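The tape goes on first

Most of what gets written about robot hands concerns the hands. Anyone who has spent a day comparing them will tell you that a good part of the time goes to tape, cable and the question of where to put the camera.

I spent two days with the test group at Gisover, a parts supplier that wants to know if a robot can fetch small items from a shelf and pass them into a car body. The company had narrowed the choice to two grippers. One is the Tolo, a stiff metal-fingered unit with a short reach. The other is the Pelupessy, which is slower and costs more but closes with less force. Mortimer Ostrowski runs the comparison and keeps the score sheet.

The sheet has 200 lines per gripper. Each line is one attempt at one part: a license plate bracket, a wrapped bundle, a plastic bin. A pick counts if the part leaves the shelf and stays held for six seconds. Ostrowski also records what the wrist camera could see at the moment of closing, a column he added in September after the first round of results made no sense to him.

"We had grippers failing on parts they had no trouble with the day before," he said. "Then we looked at the wrist pictures and half of them were mostly gripper."

It is a common problem. Put the camera close to the fingers and the fingers block the part. Move it back and it knocks into things when the arm reaches through an opening. The group has tried 33 mounting positions and kept three.

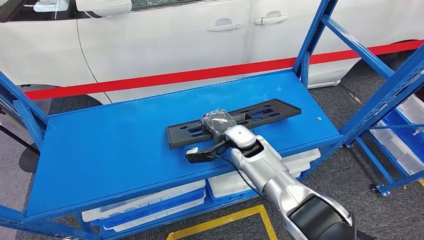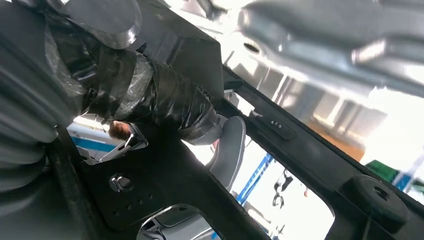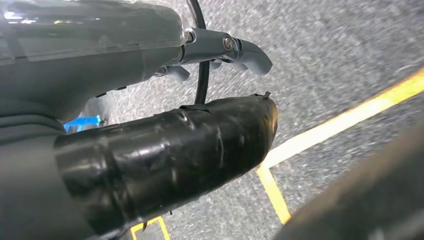 Trials at the test site: a gripper over a plate bracket on the blue shelving (first), and two close views of tape-wrapped hardware (second and third).

The tape is there for two reasons. Bare metal scratches paint, and bare cable catches on edges. Ostrowski's crew wraps by hand and rewraps when a strip lifts. The drawback is shine. Glossy black tape under overhead lights throws white streaks into the picture, and the software that finds the edge of a part sometimes finds a streak. A matte tape from Stotlow solved that but came off too easily at the overlaps, so the glossy kind is back for now.

On the shelf tests the Tolo is ahead. It is quick, and it does well with flat, rigid parts that have slots a finger can get into. Soft packages are harder for it. It tends to push them along the shelf before it has them, and a bundle resting on something else makes this worse. The Pelupessy handles those better – the fingers give a little as they meet the part – but it needs more room to open, and between two bins it often doesn't have that room.

Reaching into a car body is another matter, and neither gripper has a clear lead there. The arm has to come in at a steep angle, past brackets and bolt heads, and the light changes from very bright to nearly black within a hand's width. Exposure settings that work at the shelf are useless inside the opening. The controller can switch between two settings on the way in, but the switch takes a moment and the arm has to wait for it.

Ostrowski would like to drop the wrist camera for that part of the job and rely on one fixed overhead. Others in the group think the view from the wrist is worth the trouble. They have agreed to run both ways with each gripper, which adds 309 lines to the sheet and more than a week to the schedule.

The next set starts with the Tolo, on the plate brackets, with fresh tape.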